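4.2 Sorting of film at the household level

Householders in the Clesness and Skalano districts were asked to separate plastic film from rigid packaging over a period of 20 weeks. Of the 1,805 bags collected, 191 were rejected at the kerb, mostly for food residue. Rejection rates were higher in Skalano, where film had not been accepted before the trial and where the printed guidance reached many flats late.

Film was recorded in two classes. Clear sheet (Figure 3a) covers wrapping and covers with no print. It is light for its volume and holds its creases after handling, which makes the fill level of a sack a poor guide to its weight.

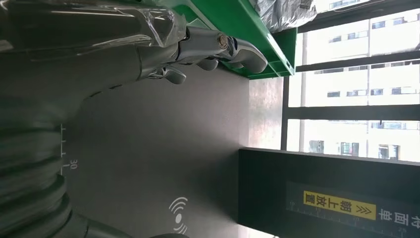

Figure 3a. Clear plastic sheet, crinkled.

Carrier and liner bags form the second class. Wieczorek and Yap (in their Ostrowski survey) treated white and tinted bags separately, but our collectors could not apply that split with any consistency at the roadside, and the two were merged from January onwards. Weights for the earlier weeks were recalculated on the merged basis. The class also takes in bags used a second time as bin liners, a habit reported more often by larger households.
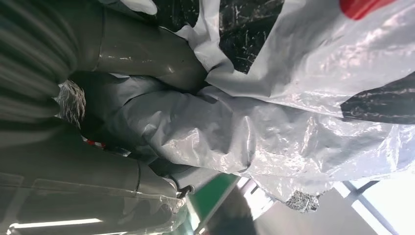
Figure 3b. Crumpled plastic bag, white and light grey.

Agreement between collectors was checked by having Michalski and Antunes re-sort a subsample without sight of the first record. Most disagreements concerned torn pieces, which one sorter tended to enter as sheet and the other as bag. These were assigned to the bag class where a handle or seam remained and to sheet otherwise. The effect of this rule on the district totals is considered in Section 5.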